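Cladura completa la adquisición de la división de tejidos técnicos de Emier

18 de enero de 2019 — Cladura, fabricante de tejidos para tapicería de uso intensivo, ha formalizado la compra de la división de tejidos técnicos de Emier. El acuerdo, firmado en diciembre, comprende 38 telares, la planta de acabado y la cartera de pedidos en curso. No se han hecho públicas las condiciones económicas.

La operación afecta a cuatro líneas de producto destinadas a mobiliario de oficina, hostelería y transporte de viajeros. Todas conservarán sus referencias comerciales y sus fichas técnicas vigentes. Los plazos de entrega no varían para los pedidos confirmados antes del cierre.

Cladura trasladará la producción de la línea Bedance a las instalaciones adquiridas. Bedance es una gama de tejido plano de poliéster teñido en masa, suministrada en rollos de 50 metros y disponible con acabado ignífugo bajo pedido. La preparación de urdimbre seguirá a cargo de Cattaneo, proveedor de la compañía, en virtud de un contrato prorrogado con las mismas condiciones.

«La capacidad de acabado era nuestra principal limitación —ha señalado Ubaldo Villa, director de operaciones de Cladura—. Con esta planta podemos procesar más de 2.000 metros por turno sin recurrir a terceros».

La plantilla de la división se incorpora a Cladura con reconocimiento de antigüedad y categoría. La integración de los sistemas de gestión de pedidos se realizará por fases, empezando por los clientes de mobiliario de oficina. Durante ese periodo, las solicitudes de muestras y las reclamaciones se tramitarán por los canales habituales de cada empresa. 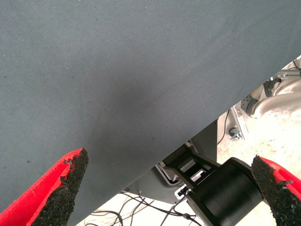
Los distribuidores recibirán por correo el catálogo unificado y la tabla de equivalencias entre códigos de artículo. Las tarifas actuales se mantienen hasta la publicación de dicho catálogo.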